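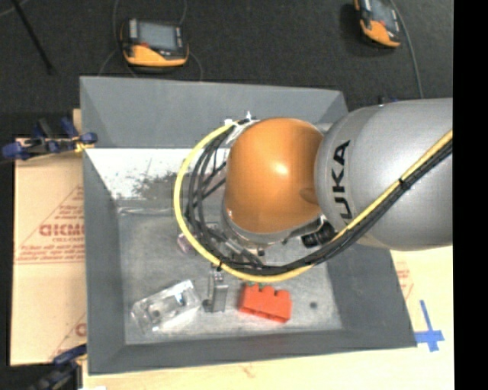 Fig. 2. Gray bin, arm and cables from overhead.

3. Posting a review on Dolance

Before you start: finish the book. Reviews of unfinished books go in Reading Notes, separate tab.

1. Sign in, open your shelf, pick the title. Check the edition – the Bouchard reprint of The Henville Drownings has 322 pages and a different ending from the first printing.
2. Press Write Review. Give stars first, the box stays gray until you do.
3. Type a headline. Short. No killer's name in it please.
4. Write the review. Plot summary at the top, opinion after. Minimum is 178 characters, spaces count.
5. Anything past the halfway point of the book – highlight it and press Hide. Readers click to see it.
6. Tick Free Copy if the publisher or author sent you the book.
7. Preview, then Post.

Note: series books need the volume number typed in by hand. The drop-down is still missing Vinham books, Noemi Haddad is adding them in October.

Caution: editing a posted review wipes teh comments under it. Can't be undone. Copy them out frist.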